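Zuleica Rocha
@zuleica_range
6/2/23

Bon. Je m'y mets. La chambre. Celle où je n'invite personne depuis des mois et dont je ferme la porte quand on sonne. Je raconte tout au fur et à mesure, comme ça je ne peux pas abandonner à mi-chemin comme au mois d'avril 🧵

Pour ceux qui n'étaient pas là en avril : j'avais tout sorti de l'armoire, tout posé par terre, et à minuit j'avais tout remis dedans à coups de pied. Voilà, vous avez le niveau.

Cette fois j'ai un plan. Enfin, j'ai le plan de Lindalva, que je copie sans aucune honte. Lindalva Macedo, ma voisine du dessus, plie son linge comme on fait de la pâtisserie, au millimètre, et elle m'a écrit la marche à suivre au dos d'une enveloppe.

L'enveloppe dit, je cite : « D'abord le lit. Toujours le lit. Tu ne touches à rien tant que le lit n'est pas fait. »

J'ai trouvé ça idiot. Pourquoi faire un lit sur lequel on va balancer toute une armoire ? Et puis j'ai compris en le faisant : le lit, c'est la table de travail. Si la table est une pagaille, on plie une pagaille sur une pagaille.

Donc drap blanc. Le seul drap blanc que je possède, acheté en soldes chez Demari (la petite boutique de linge à côté de la gare, celle qui sent la lavande dès le trottoir). Je ne sais pas pourquoi j'ai passé des années à acheter des draps à motifs. Sur du blanc, on voit TOUT. La chaussette noire qui se planque, on la voit. L'étiquette arrachée, on la voit.

Je ne l'ai pas repassé, hein. On va se calmer. Je l'ai tiré aux quatre coins, j'ai passé la main à plat dessus, et il reste des plis en travers. Ils vont rester. Je vis très bien avec.

La couette, je la pousse sur le côté. L'enveloppe disait « couette pliée au pied du lit » mais ma chambre fait la taille d'un timbre et au pied du lit il y a déjà la chaise. Oui, LA chaise. On a tous la chaise.

La chaise, chez moi, c'est l'endroit des vêtements ni propres ni sales. Portés une fois. Trop propres pour la machine, trop vécus pour l'armoire. Si quelqu'un a une vraie solution à ça, mes messages sont ouverts, je suis sérieuse.

Rogério me répond en privé « un crochet derrière la porte ». Rogério, j'ai un crochet derrière la porte. Il est mort au combat sous quatre manteaux.

Étape deux de l'enveloppe : « une seule catégorie à la fois, et tu commences par ce qui est facile. » Pour moi ce qui est facile c'est les t-shirts. Pas de manches compliquées, pas de boutons, pas de souvenirs. (Sur les souvenirs, j'ai parlé trop vite. On y revient.)

J'ai sorti tous les t-shirts. De l'armoire, de la commode, du sac de sport, de la chaise évidemment, et il y en avait même sous l'oreiller. Verdict : 23. VINGT-TROIS. Je travaille en blouse toute la semaine, je rappelle.

Sur les 23, je dirais que j'en mets toujours les mêmes. Le gris. Le gris de rechange. Celui avec le col détendu qui est devenu un pyjama sans que j'aie donné mon accord.

Et puis il y a les noirs. Mon Dieu les noirs. J'ai une passion pour le t-shirt noir imprimé en blanc, concert, festival, club de volley de la cousine, n'importe quoi. Une fois pliés ils se ressemblent tous, et le matin j'en déplie quatre pour trouver le bon.
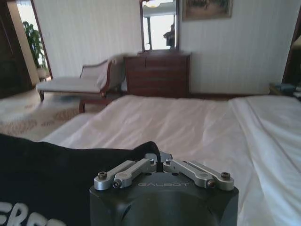

Alors le pliage, parlons-en. Moi j'étais de l'école « en deux, en deux, et hop ». Résultat, une pile molle qui penche et qui s'écroule dès qu'on tire celui du dessous.

La méthode Lindalva : à plat, face contre le drap, un côté vers le milieu, la manche rabattue, l'autre côté pareil, on lisse, on remonte le bas en s'arrêtant juste avant le col, puis encore en trois. À la fin on obtient un petit paquet qui tient debout tout seul. Debout !! Comme un livre !!

J'ai raté les deux premiers. Le troisième tenait debout si on ne respirait pas. Le quatrième, impeccable, je l'ai pris en photo et envoyé à ma mère, qui m'a répondu « c'est bien ma fille » avec un pouce.

Petite astuce perso que je n'ai vue nulle part : pour les t-shirts imprimés, terminer le pliage de façon à ce qu'un bout de l'inscription reste visible sur le dessus. Trois lettres suffisent. Plus besoin de déplier quoi que ce soit le matin pour savoir lequel c'est.

(Emerson me dit que tout le monde fait ça. Emerson, laisse-moi ma découverte, merci.)

On en vient aux souvenirs. J'ai retrouvé le t-shirt du déménagement de Genivaldo. Genivaldo Assunção avait fait imprimer des t-shirts pour son déménagement. Pour tous les gens qui portaient des cartons ! Avec son prénom derrière ! Qui fait ça ?

Il est trop grand, il a une tache de peinture sur l'épaule et je ne l'ai pas porté depuis le jour en question. Je le garde. Ne discutez pas.

Par contre j'ai fait une pile « au revoir » et elle est honorable. Dedans : le rose qui gratte, le rayé qui a rétréci (c'est lui qui a rétréci, on est d'accord), et deux cadeaux que je gardais par politesse. Les personnes concernées ne sont pas sur ce réseau, j'ai vérifié.

Pause café. J'ai l'interdiction de m'asseoir sur le lit, l'enveloppe est formelle : « si tu t'assois c'est fini ». Donc je bois mon café debout dans le couloir comme quelqu'un qui attend un bus.

Question reçue trois fois pendant la pause : oui, je plie au fur et à mesure, je n'attends pas d'avoir tout trié. L'enveloppe dit l'inverse, c'est ma seule rébellion. Quand je trie tout d'abord, je me retrouve devant une montagne et je pars faire la vaisselle.

Autre question : les boîtes dans le tiroir. Ce sont des Plokach, les grises en tissu, les moins chères. Elles sont un peu trop basses pour les t-shirts debout, ça dépasse, mais le tiroir ferme quand on appuie avec la hanche. Celles d'Indano avaient l'air plus solides, mais il fallait les commander, et je me connais : le temps qu'elles arrivent, la motivation serait repartie en vacances.

Reprise. Les pulls maintenant. Les pulls ne tiennent pas debout. J'ai essayé. Ils se couchent lentement, avec beaucoup de dignité. Donc pulls à plat, empilés, tout en haut de l'armoire, les gros dessous.

Les jeans : en deux dans la longueur, puis en trois. Le seul vêtement qui se plie de bonne volonté. Respect aux jeans.

Les chaussettes, je passe. Il y en a 2 qui n'ont pas de sœur et je leur donne jusqu'à la prochaine lessive. Après ce sera chiffon à poussière.

Le linge de lit. Alors là, grand moment. Le drap-housse. J'ai regardé une vidéo, puis la même vidéo au ralenti, puis j'ai appelé Lindalva, qui est descendue en chaussons me montrer. Elle passe une main dans chaque coin, elle retourne, elle emboîte les coins les uns dans les autres, elle secoue une fois et c'est un rectangle.

J'ai refait exactement pareil et j'ai obtenu un nuage.

Elle m'a dit « tu le mets au fond et tu mets un beau par-dessus ». Voilà une femme qui connaît la vie.

Elle a aussi inspecté mes t-shirts. Elle en a pris un, l'a secoué pour le défaire (!!) et l'a replié en quatre secondes sans me regarder, en me parlant de son dentiste. Je n'ai rien dit. Il était mieux, c'est ça le pire.

Ah, et truc important qu'elle m'a appris : ne jamais plier un t-shirt encore chaud du soleil ou du sèche-linge. On attend qu'il refroidisse bien étalé. Je pliais toujours tout de suite, et je me plaignais ensuite que ça sortait froissé du tiroir.

Autre conseil, celui-là je ne suis pas sûre de le suivre : elle retourne ses t-shirts imprimés sur l'envers avant de les laver, pour que les lettres blanches ne craquellent pas. Les miens craquellent. Moi j'aime assez quand ça craquelle. Sondage ?

Bilan du sondage après une heure : 358 votes, vous êtes majoritairement du côté de l'envers. Bon. D'accord. Je vais faire un effort. Mais pas pour celui du volley, il est trop loin, on ne peut plus l'aider.

Reste la chaise. J'ai vidé la chaise. On voit la chaise ! Elle est crème, je l'avais complètement oublié.

Pour les ni-propres-ni-sales, j'ai retenu l'idée de @linsmaison (la boutique Lins, ils font des petits portants, personne ne me paie pour le dire hélas) : un panier ouvert au bas de l'armoire, quand le panier est plein on lave tout, sans négocier. On verra si ça tient. Je vous parie que dans quinze jours il y a quelque chose sur la chaise.

L'aspirateur sous le lit, fait. Trouvé dessous : une pince à cheveux, un stylo, l'autre pince à cheveux, et le bouton du manteau que j'ai fait recoudre avec un bouton différent cet hiver. Grand moment de silence pour ce bouton.

Dernière ligne de l'enveloppe : « ouvre la fenêtre, remets la couette, et sors de la chambre. » J'ai remis la couette. Je suis sortie. Et je suis revenue trois fois ouvrir le tiroir du haut pour regarder mes t-shirts debout.

Pour ceux qui demandent le sac « au revoir » : il part au vestiaire de la paroisse, sauf le rayé, que ma cousine a réservé en commentaire. Passe le prendre avant que je change d'avis, il est sur la poignée de la porte d'entrée.

Le mois prochain, la salle de bain. Ou le placard de l'entrée. Dites-moi lequel, je lis les réponses ce soir, là je vais me faire des pâtes.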